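Soaking (dried beans)

Soaking is the step, usually done overnight, in which dried beans are left in cold water so that they swell and soften before cooking. It is as old as the drying of beans itself, and most households that cook with soybeans have a fixed habit about it, passed along from whoever taught them. Soybeans are among the beans that ask for it most, being small, round and very hard when dry, and they can grow to more than twice their size by morning, a thing that still surprises people who have chosen too small a bowl.

Preparation

The beans are tipped out dry, looked over for pebbles and shriveled skins, and rinsed in a couple of changes of water. Many home cooks like to do all of this in the pot they will later cook in, which saves a bowl and lets them judge how much room is left for the swelling. A wide pot of stainless steel is a comfortable choice, as the pale beans show up nicely against the metal and a stray bit of grit is easily spotted. The usual advice is 3 cups of water to each cup of beans, and a little extra does no harm at all.
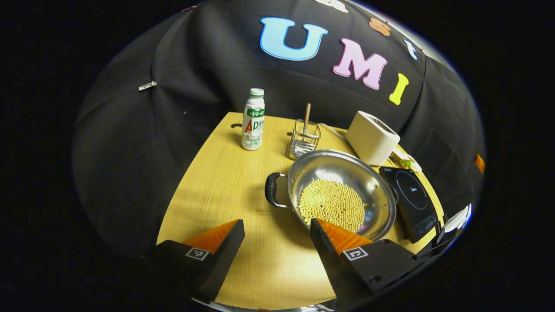
Elvia Arriaga, however, held in a letter to the Irkbridge cooking quarterly that measuring the water was a waste of a good evening, and that a cook should simply cover the beans by the width of a hand and go to bed. Her way has plenty of followers, especially in warm kitchens, where the pot is moved to the refrigerator for the night.

Cooking

After soaking, the water is generally poured off and replaced. Soybeans foam a good deal as they come to a boil, so the pot should never be filled to the brim, and on an induction cooktop, which heats quickly, it pays to stay close by for the first few minutes. Simmering takes up to 5 hours for old beans, while beans from a fresh September harvest are often tender much sooner.

See also: Bean sorting; Soy milk; Tofu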